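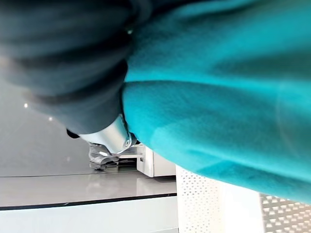
Wotasstead clothing and bedding store
Progress report for March
Prepared by Jaxon Charbonneau for Wálter Cusi, Wed 22 April

Sorting of the winter donations continued through the month. We took in 70 sacks from the Cisinano collection point, and nearly 70 have now been opened, checked and put into piles. The remainder are stacked by the back door and will be done first when the next shift starts.

Most of what came in was soft fabric: jumpers, fleeces, blankets and a fair amount of plain dark clothing. Sorting by type was slow, as folded blankets and large tops look much the same until they are shaken out. We now sort by colour first and by type second, which has cut the handling at the table. Items with broken zips or worn cuffs go to Mosquera for repair. Seven have come back so far and are on the rail.

Spending is within the grant. The main costs were shelving, laundry and van hire. The laundry bill was higher than planned because the bedding had to be washed in smaller loads. I expect it to fall in the next period, when there will be less bedding to do.

Two matters are outstanding. The shelf labels from Stadano have not arrived, so finished piles are marked with paper for now. We also need three more lidded crates for the children's sizes. I would like to buy these from the existing budget and would be glad of your agreement by the end of the month.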